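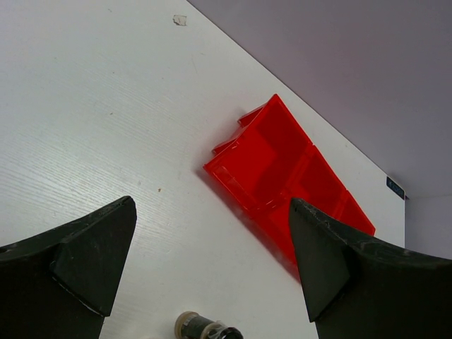 Storage and Supply Room Inspection, Tellance Branch Library. Completed April 13, 2003, by Matěj Koubek, Building Services. The form is to be kept at the circulation desk until the next inspection. Items marked C require correction by the branch; items marked S are satisfactory. Small supplies are to be kept in closed cupboards or in plastic boxes of a bright color, such as the red one on the white tabletop, and may not be placed on radiators or stair landings.

1. Exits and aisles
Rear exit opens fully from inside: S
Aisle to rear exit clear: C
Comment: Returned books on two carts were standing in the aisle. Carts go to the Magaña Street side at closing. This comment also appeared in the March report.

2. Fire equipment
Extinguisher, tag 3397, charged and sealed: S
Extinguisher mounted and visible: S
Smoke detector tested: S
Comment: The tag is hard to read. A new one has been requested from Sterker.

3. Shelving
Units anchored to wall: C
Heavy items on lower shelves: S
Comment: Unit 4 moves when pulled by hand. Remove the bound newspapers before the brackets are replaced. Unit 6 was repaired last year and remains sound. 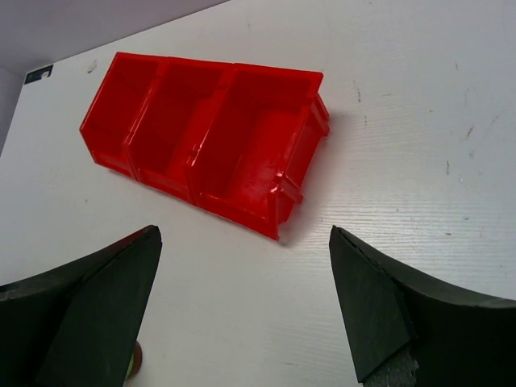

Red plastic bin unit, three compartments.

4. Small containers
Containers free of cracks and sharp edges: S
Containers labeled: C
Comment: Labels are missing on the glue and tape containers. Use the printed labels, not masking tape.

5. Electrical
Cover plates in place: S
Extension cords in permanent use: C
Comment: One cord runs behind the Jestberg cabinet to the laminator. The laminator is to remain unplugged until an outlet is installed — a work order is open.

6. Cleaning products
Original containers, caps tight: S
Stored apart from paper goods: S
Comment: Over 57 rolls of paper towels are on hand. Please hold further orders.

Result: Passed with corrections. The branch has 6 weeks to correct all items marked C and return the signed second page to Building Services.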